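Subject: Re: [liltuvard-readers] Opening hours and inter-branch loans
Date: Saturday, October 14, 2023

Dear subscribers,

The reply below is sent to the whole list, as several members have written on the same point.

On 2 August a member wrote:

> The notice at the Flirkeck branch says that loans from
> Liltuvard now take 20 days. Is this correct, and does it
> apply to books already requested? I have two outstanding.

The period of 20 days applies only to bound periodicals and to items from the closed stack. Ordinary loans between the two branches continue to travel on the weekly van. Requests made before the notice was posted will be dealt with under the former rules.

Members are asked to note the following.

1. The closed stack holds roughly 800 volumes which do not yet appear in the Panditz catalogue. Please ask at the desk and give the shelf mark if it is known to you.

2. The reading room at Flirkeck will close at five o'clock on weekdays until further notice. The large dark brown table may be reserved for maps and folios.

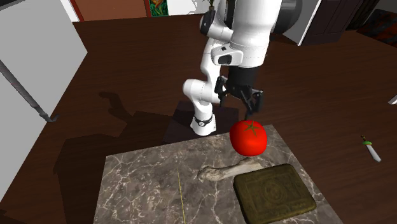 3. Reader's tickets issued under the Yimyam scheme remain valid at both branches. Holders should bring proof of address when renewing.

Replies should be sent to the Loans Office and not to the list.

Yours faithfully,
Ayane Hirano
Loans Office, Liltuvard Library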